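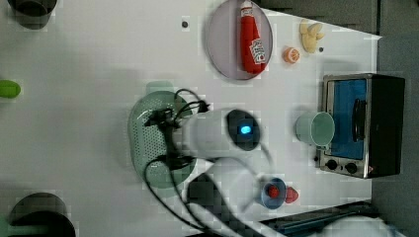
Bench, colander under the gripper.

September 4, 2023. Checked the birthday-page generator against Josefina's calendar. Not convinced.

Search dates Go

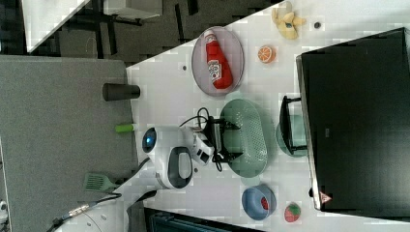 Ketchup on the plate, cables by the colander.

It says a 1,072 reuse gap is "in days." I doubt it. Lutz swears the leap rule is fine, but he tested 30 dates, all
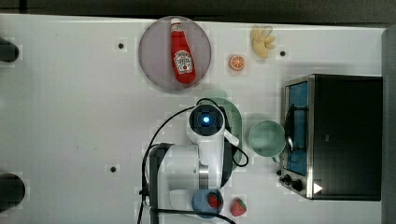

after 1970, so that proves little. I want 60 more, half before 1900.
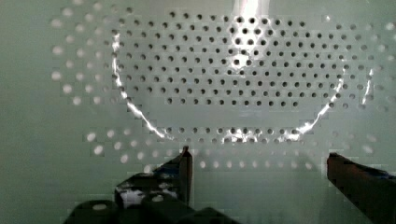
Weekday lookup still skips century years. Isauro's fix shifts every other row of the month grid by half a cell, staggered like the holes in that green panel, and I can't read a date off it. Ask Citlali before November.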